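4. Carpet and the everyday sound of shared buildings

4.1 What people hear when the floor is soft

Most of the writing on noise in shared buildings begins with the ceiling. Ceilings are large, they are easy to treat, and the products sold for them come with good test data. Floors get far less attention, and we think they deserve a great deal more. A floor does two jobs at once. It takes in a share of the sound already in the room, as any soft surface does, and it also decides how much new sound is made each time a heel lands, a chair slides back, or a pen rolls off a desk. The second job is the one that occupants at both of our sites wanted to talk about, often at length and with real delight at being asked.

At Pratmont, the older of the two sites, the ground floor is hard throughout and the upper floors are carpeted. The change happens on the stair landing, and people notice it. Several respondents told us they lower their voices when they reach the carpet. One wrote that the upper corridor "makes you want to put your bag down gently." We had not asked about voices or bags at all. The survey question was a plain one on footsteps, and the remarks came in the free-text box, where we found some of the richest material in the whole study.

Clellside gave us the opposite arrangement. Its carpet is on the ground floor, in the reading areas and the long passage behind them, and the upper rooms have a sealed hard finish. Having both layouts was a stroke of luck. It meant that a preference for carpeted levels could be told apart from a preference for being higher up and farther from the street door, a problem that has troubled earlier work on single buildings.

Across the two sites we received 1,250 usable responses. Footstep noise was rated as less bothersome on the carpeted levels at both, and the direction of the difference held for people who had worked in the building for years as well as for new arrivals. Rolling noise behaved in the same way, although with more spread in the ratings. Speech was another matter. Carpet made little difference to how clearly people could follow a conversation at the next desk, and at Clellside the hard-floored rooms were rated slightly better for privacy, probably on account of the full-height partitions there. We take this as a useful reminder that floor covering works best on the sounds that start at the floor.

4.2 Pile, backing, and wear

Carpet is often treated in building guidance as a single material. Anyone who has walked from a thick woven runner onto a thin glued tile knows how wide the range is! Pile height, pile density, the backing, and the presence or absence of an underlay all change the sound of a step. So does age. Fibers that have been pressed flat along a walking line no longer cushion a heel as they once did, and a corridor can have two quite different floors in it, one down the middle and one along the walls.

To look at this we compared two floor build-ups, which we call Drakos and Kisela after the project names used during fitting. Drakos is a low, dense pile on a firm backing, laid straight onto the slab. Kisela has a similar pile but sits on a separate underlay. Each was laid in a passage and left in normal use for 18 months before the listening sessions took place. Occupants were not told which was which, and most seemed unaware that there were two.

The results pleased us. Listeners preferred Kisela for the sound of walking, as we had expected, but they described the Drakos passage in warmer terms than its plain construction would suggest. Words such as "calm," "steady," and "even" came up again and again. We had guessed that a thin carpet would be heard as a poor version of a thick one. Our listeners heard it as a different kind of floor, with a short, dry sound of its own — and some of them liked it very much.

4.3 Color as a possible influence

Sound is judged by people who can also see, and the look of a floor may shape what they report. Dark or heavily patterned carpets are often assumed to be thicker than they are. Pale, plain ones may lead people to expect a harder surface. A pale gray of the general kind shown in Figure 4 gives the eye few hints about depth, and for that reason we favored pale grays in the comparison passages.
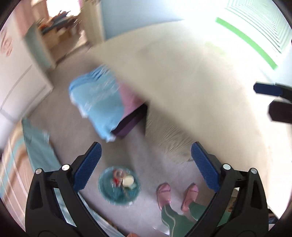
Figure 4. Pale gray carpeted floor, viewed from above.

We cannot rule color out as an influence on the site-wide survey, where floors of several colors were in use. A fair test would hold the build-up constant and change only the color, with the same people walking each version in a different order. It would be a cheap and thoroughly enjoyable study to run, and we would be glad to see another group take it up before we get to it ourselves.

Daylight adds a further complication. The upper corridor at Pratmont faces a courtyard, and ratings collected in May may not match those given on short, gray winter days, when people keep the lamps on and spend more of the day indoors. Our own survey window was too short to say. The diary entries do suggest that people link brightness with quiet, and a few used the word "light" for a sound and for a room in the same sentence. Whether that is a habit of speech or something more is taken up in Section 5, along with the diary method and the coding scheme we used for the free-text remarks.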